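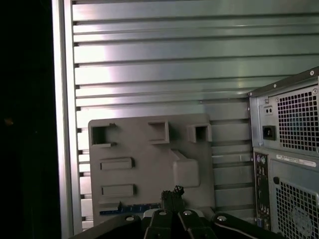 The last full-time signwriter in Astwood works from a single room behind the old chapel, and she had asked that her name be left out. "The work has my name on it in one corner, very small, and that's enough," she said.

She started at 16, sweeping up and cleaning brushes. For the first two years she was allowed to paint only the letter O, on offcuts, until her teacher stopped wiping it off. "He never told me it was good. He just left it there one afternoon and gave me an S to do."

Most of her orders come from pubs and narrowboat owners, with a few shops in the spring. March is the busiest month, when people want their boats ready for Easter. A plain fascia board takes her a day and a half. Gold leaf takes longer and she will not give a price for it over the phone.

Vinyl lettering nearly finished the trade off, she said, and for several years she drove a school bus in the mornings to cover the rent. Things picked up when the owners of Semple, the bakery on the corner, asked for a hand-painted window. Other shops in the street wanted the same. "I did 177 letters on that one road. I know because I charged by the letter then, which was a mistake."

She now charges by the day. She still mixes her own cream, as the one in the tins is too yellow for her taste, and she prefers old brushes to new ones. A good brush might last her ten years if it is cleaned properly and kept flat in oil.

I asked whether she would take on a trainee. She has had two, and both left within a year. "They wanted to do the fancy work – scrolls, shading, all that. I'd say fine, show me a straight line first." She would try again, she said, with somebody who didn't mind being bored.

Her next job is a pair of boards for the Drirberg, a pub that has been shut for repairs since the winter. The landlord wants green. She is still trying to talk him into black.

Contact us | © Astwood local pages, August 19, 2018 | Back to top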